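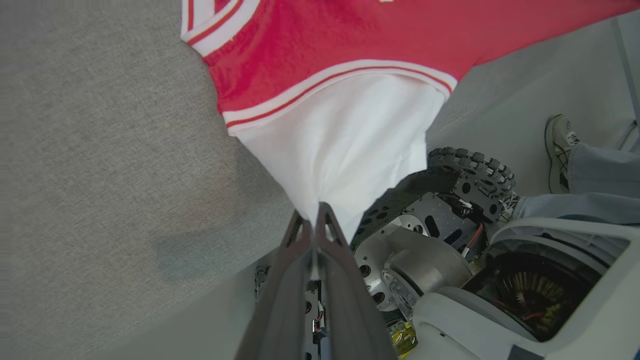
O guarda-roupa comunitário reabre em junho

Queridos vizinhos e queridas vizinhas,

Faz tempo que eu queria escrever com calma sobre o guarda-roupa da Barnanine, e a cada boletim alguma coisa mais urgente passava na frente (da última vez foi o vazamento no telhado, quem leu lembra). Pois agora chegou a vez dele, e vou aproveitar o espaço todo que me deram, então peguem um café.

Para quem é novo no bairro: o guarda-roupa funciona na sala dos fundos da Casa Barnanine, com entrada pela rua de baixo, ao lado do portão verde. Cada família traz o que não usa mais e leva o que precisa, sem ficha, sem comprovante de renda e sem ninguém perguntando nada. Quem não tem o que trazer leva do mesmo jeito. Começou com duas araras emprestadas e uma mesa de pingue-pongue sem rede, e no ano passado passaram por ali 3.235 peças, contadas uma a uma no caderno de capa azul da Yurani Bermúdez, que tem uma paciência para esse caderno que eu não teria nem com reza.

O que mudou durante a pausa

Ficamos fechados desde março e, como muita gente deve ter feito em casa, aproveitamos para pôr tudo abaixo e arrumar de novo. As araras agora estão separadas por tamanho, e os adultos ganharam a parede da janela, que é mais clara e ajuda a ver se aquele azul-marinho é mesmo azul-marinho ou se é preto. As roupas de criança foram para as prateleiras baixas, numa altura em que elas mesmas podem escolher. Os sapatos continuam nos caixotes perto da porta, amarrados aos pares, e peço encarecidamente que continuem amarrados aos pares depois que vocês mexerem!

Encontramos no fundo do armário grande uma caixa inteira de cobertores que a gente jurava ter doado no inverno retrasado. Foram todos lavados e estão disponíveis já na reabertura. Encontramos também um vestido de noiva de manga bufante, com o véu e tudo, dentro de um saco da tinturaria. Se a dona se arrependeu, fale comigo. Se não, há uma moça da rua da padaria que já pediu para provar.

A oficina de consertos

Esta é a parte de que mais gosto. O Shabani Mbwambo, que muitos de vocês conhecem da feira, vai tocar uma oficina de consertos às tardes, na mesa comprida ao lado do guarda-roupa. Ele foi alfaiate por muitos anos antes de vir morar aqui e trouxe a própria máquina, uma senhora máquina, pesada como ela só, que ele chama de Mema e não deixa mais ninguém lubrificar.

A ideia é simples: cada um leva a sua peça e aprende a consertar junto com ele. Vai ter bainha, botão, zíper emperrado, cotovelo furado e aquele punho de malha que laceou e não volta mais para o lugar. Sobre malha, aliás, o Shabani tem opiniões firmes. Diz que a maioria das blusas vai para o lixo por causa de um fio puxado que se resolveria com uma agulha de crochê fina e cinco minutos de boa vontade, e que o pior inimigo do tricô é o cabide. Blusa de malha se guarda dobrada, gente. Eu pendurei as minhas a vida inteira e agora entendo por que todas têm aqueles dois biquinhos nos ombros.

São nove lugares por tarde, para dar espaço entre as cadeiras. É preciso reservar, deixando o nome na lista do mural ou telefonando para a Casa de manhã. Linhas, agulhas e alfinetes ficam por nossa conta. A loja Grisaneo nos cedeu uma caixa de retalhos e restos de novelo, e tem cada cor bonita ali dentro que dá vontade de inventar um rasgo só para remendar.

Como separar o que vocês vão trazer

Sei que todo mundo andou arrumando gaveta nesses meses, e que deve haver sacolas esperando atrás de muita porta. Antes de trazer, façam o favor de lavar e secar bem as peças. Roupa guardada úmida contamina a sacola inteira, e em junho, com esse tempo, nada seca direito. Olhem os bolsos também. A Yurani já achou chave de carro, dente de leite e uma carta de amor bastante comprida, que ela garante não ter lido até o fim.

Peças com defeito pequeno são bem-vindas, desde que venham separadas, com um pedaço de fita no lugar do defeito, para irem direto à mesa do Shabani. O que já não tem salvação pode vir numa sacola marcada como pano. O pessoal da marcenaria usa tudo em limpeza, e o que sobra vira enchimento para as almofadas das cadeiras do salão.

Estamos precisando muito de casacos de tamanho grande, calças de menino entre oito e doze anos, meias grossas e pijamas de flanela. Em compensação, temos 83 gravatas, e eu peço com todo o carinho que segurem as gravatas por enquanto.

Brancos e vermelhos na mesma bacia

Várias pessoas me perguntaram o que fazer com roupa branca de detalhe colorido, que solta tinta na parte clara. O que aprendi com minha sogra, dona Minja, foi lavar sempre em água fria, pelo avesso, sem deixar de molho, e estender na sombra logo em seguida, aberta, sem uma parte encostando na outra. Na primeira lavagem, ela passava um pano branco molhado na costura de dentro. Se o pano saísse manchado, a peça ia sozinha para a bacia até a cor sossegar. Quando a mancha já aconteceu, o negócio é não deixar secar e lavar de novo na mesma hora. Depois de passar a ferro, nem a dona Minja dava jeito.

Contas e agradecimentos

A rifa da cesta de café da manhã rendeu 1.112 reais, que pagaram as prateleiras novas, a lâmpada da entrada e o conserto da fechadura que tanto nos fez passar vergonha. Ainda sobrou um pouquinho, guardado para um espelho de corpo inteiro. O que temos hoje vai só até a cintura, e não é justo com quem está provando calça. Se alguém tiver um espelho encostado em casa, mesmo sem moldura, buscamos com o carrinho.

Reabrimos em 21/6/20, das dez da manhã às quatro da tarde, com entrada por uma porta e saída pela outra, máscara no rosto e poucas pessoas por vez na sala. Quem estiver esperando pode ficar no pátio, onde vamos pôr bancos afastados e, se o tempo deixar, uma garrafa térmica de chá de erva-cidreira. Tragam a própria caneca e uma sacola para levar as coisas.

As inscrições para a oficina já estão abertas, e a primeira tarde será só de botões e bainhas.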